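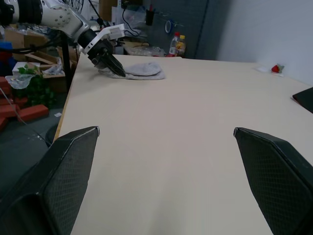

2026-10-08, Pustdale, Textilplatz
Projekt Dovilow, Faltmaße Kleinteile und Oberteile
Eintrag: R. Briggs

Ausgangslage
Der Korb von Konico kam gewaschen und geschleudert, laut Lieferschein auch getrocknet. Die dicken Partien waren klamm, vor allem Bündchen und Nähte. Gewicht bei Anlieferung 1.416 g, nach Auslegen über Nacht 1.275 g. Beides auf der Bansal-Waage gewogen, Tara vorher neu gesetzt. Differenz also 141 g, für ein als trocken deklariertes Los zu viel. Ich nehme ab sofort nur noch das Gewicht nach Auslegen ins Blatt und schreibe das Anlieferungsgewicht in die Bemerkungsspalte.

Die Septemberwerte sind vermutlich mit klammer Ware entstanden. Ich habe sie nicht gestrichen, aber mit Bleistift markiert. Wer daraus Mittelwerte bildet, bitte erst nachfragen.

Tische
Die beiden weißen Tische stehen wieder aneinander, der hintere an der Wand. Die Fuge läuft quer durch die Arbeitsfläche. Für Socken ist sie egal. Bei dünnem Jersey zieht sich der Stoff beim Glattstreichen in die Fuge, und die Kante liegt danach schräg. Höhe der Platten mit dem Haarlineal geprüft: kein tastbarer Versatz, das Problem ist allein der Spalt. Überkleben habe ich probiert und wieder gelassen. Das Band trägt auf, und die Stufe stört mehr als vorher die Fuge.

Regelung bis auf Weiteres: Teile, die komplett auf den vorderen Tisch passen, werden dort gefaltet. Was größer ist, kommt quer über die Fuge, aber so, dass keine Faltlinie auf ihr liegt. Schieben über die Fuge nur mit dem Bund voran.

Die Platte vor Beginn trocken abwischen. Feucht abwischen erst am Ende, sonst haften die Kleinteile beim Wenden.

Material an der Stellwand
Blaues Klebeband am Haken, Stift im schwarzen Becher. Beides bleibt dort. Lagemarken werden mit dem blauen Band gesetzt und am Ende des Durchgangs abgezogen; Reste vom letzten Mal hatten Fusseln gesammelt und haben eine Kante verfälscht. Auf die Tischplatte wird nichts geschrieben, auch nicht mit den abwischbaren Stiften.

Socken
Hellgraue Socke, einzeln, Gegenstück fehlt im Los. Trotzdem mitgenommen, weil das Einzelmaß ohnehin gebraucht wird. Flach auflegen, Spitze nach rechts, Ferse glattziehen, dann falten. Kein Umstülpen des Bündchens. Das gestülpte Paket sieht ordentlich aus, dehnt aber den Rand aus, und nach mehreren Durchgängen stimmt die Bündchenweite nicht mehr.

Beobachtungen:
Liegt die Ferse oben, kippt das Paket zur Seite. Liegt sie seitlich, bleibt es flach.
Die Spitze ist nach dem Falten der dickste Punkt. Beim Stapeln deshalb abwechselnd drehen.
Andrücken mit flacher Auflage bringt mehr als ein kurzer Druck auf eine Stelle. Punktuelles Andrücken hinterlässt eine Delle, die Lage daneben stellt sich wieder auf.
Ablesen der Länge erst nach einer kurzen Ruhezeit. Direkt nach dem Loslassen arbeitet das Gestrick noch.

Offen: ob wir Socken überhaupt einzeln führen. Im Blatt von Dovilow steht nur eine Spalte "Paar". Ich habe eine Zeile eingeschoben und das Feld für das zweite Teil mit Strich versehen.

Oberteile
Rotes T-Shirt, Sollbreite gefaltet 200 mm. Gemessen 186 mm, auf halber Höhe, ohne Zug. Die Abweichung ist kein Schrumpf. Die Schablone war zu weit innen angelegt, die Ärmel haben das Paket zusätzlich nach innen gezogen. Zweiter Versuch mit Anlage an der Schulternaht statt am Halsausschnitt: Paket breiter und mit parallelen Seiten, der Ärmelüberstand verschwindet unter der Rückenlage. Die Schulternaht ist damit die bessere Referenz. Sie lässt sich auch bei verdrehtem Saum noch finden.

Der Saum war verdreht, ungefähr so wie bei den anderen Jerseyteilen aus diesem Los. Nicht ausgleichen. Wer den Saum gerade zieht, bekommt die Schräge oben am Kragen wieder, dort fällt sie im Stapel stärker auf.

Reihenfolge, wie sie jetzt gilt:
1. Vorderseite nach unten, Kragen zur Wand.
2. Schulternähte suchen, Schablone anlegen.
3. Seiten einschlagen, Ärmel zurücklegen.
4. Saum hoch, einmal halbieren, wenden.
5. Ruhen lassen, dann messen.

Schritt 4 war früher eine Drittelung. Das Paket wurde zu hoch für das Fach und ging beim Herausnehmen auf.

Unterteil mit Gummibund
Das türkise Teil macht am meisten Arbeit. Der Bund zieht sich zusammen, der Rest liegt dadurch in Wellen, und jede Welle wandert beim Einschlagen weiter. Glattstreichen vom Bund zum Saum hin, nie umgekehrt. In der anderen Richtung schiebt man den Überschuss unter den Bund und hat dort am Ende eine Wulst.

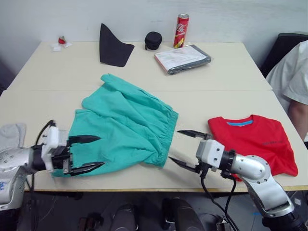 Türkises Teil vor dem Glattlegen, Bund rechts. Daneben das rote T-Shirt, gefaltet.

Drei Varianten durchprobiert:

a) Bund offen, Stoff lose nach links. Schnell, aber keine reproduzierbare Kante. Zwei Messungen hintereinander ergaben verschiedene Breiten, die Werte habe ich verworfen.

b) Bund gedehnt und mit blauem Band an beiden Enden fixiert. Die Kante wird gerade. Nach dem Lösen springt der Bund zurück und nimmt die erste Lage mit. Für ein Foto brauchbar, für den Stapel unbrauchbar.

c) Bund in seiner entspannten Breite lassen, Stoffüberschuss seitlich einlegen, bis er mit dem Bund fluchtet, dann vom Saum her aufrollen und zuletzt flachdrücken. Ergibt ein Paket, das liegen bleibt. Optisch die schlechteste Oberfläche, aber stabil beim Umsetzen.

Für das Blatt gilt c. Als Breite wird die entspannte Bundbreite eingetragen, keine Sollbreite. Das steht im Widerspruch zur Vorgabe im Dovilow-Blatt, wo für alle Teile 200 mm verlangt sind. Bei Gummibund hat diese Zahl keinen Sinn. Ich habe das Feld leer gelassen und am Rand auf diesen Eintrag verwiesen.

Knitter
Die Falten im türkisen Stoff habe ich nicht gebügelt. Ware wird im Zustand nach dem Auslegen bewertet. Falls jemand bügeln will, dann das ganze Los und mit Vermerk, sonst ist der Vergleich hinfällig. Leichtes Aufschütteln vor dem Auflegen ist zulässig und ändert die Breite nicht messbar.

Knitterbewertung nach unserer Hausskala, ohne Vergleichstafel. Die Tafel liegt noch bei Konico. Die Noten von heute sind daher vorläufig und stehen in Klammern.

Messfehler
Stahlmaß auf der Platte, Ablesung senkrecht von oben. Schräges Ablesen macht bei dicken Paketen mehr aus als gedacht, weil die Oberkante runder ist als die Auflagekante. Gemessen wird an der Auflagekante. In den älteren Blättern ist nicht notiert, welche Kante gemeint war. Auch deshalb die Bleistiftmarkierung, siehe oben.

Die Waage driftet nach dem Einschalten. Erst laufen lassen, dann tarieren. Nicht direkt neben der Tür aufstellen, der Luftzug ist in der letzten Stelle zu sehen.

Zum Ablegen
Gefaltete Teile bleiben rechts, ungefaltete kommen von links. Der Platz in der Mitte wird zwischen zwei Teilen frei gemacht. Wenn rechts ein Stapel entsteht, Oberteile unten, Socken oben. Das Teil mit Gummibund nie zwischen zwei T-Shirts, es drückt eine Rundung in beide.

Für den nächsten Durchgang
Breitenmessung T-Shirt mit Anlage Schulternaht wiederholen, gleiche Ruhezeit.
Zweite graue Socke bei Konico anfragen. Falls verloren, Zeile so lassen.
Vergleichstafel Knitter zurückholen.
Schablone: Markierung für Schulternaht einritzen, die alte Kerbe am Hals abkleben.
Fuge: schmale Keder- oder Gummileiste suchen, die bündig sitzt. Maß der Fuge fehlt noch, Fühlerlehre mitbringen.
Spalte "Bund entspannt" ins Blatt aufnehmen.

Nachtrag: T-Shirt nach der Mittagspause noch einmal gemessen, ohne es anzufassen. Unverändert 186 mm. Die Ruhezeit kann also kurz bleiben.

R. B.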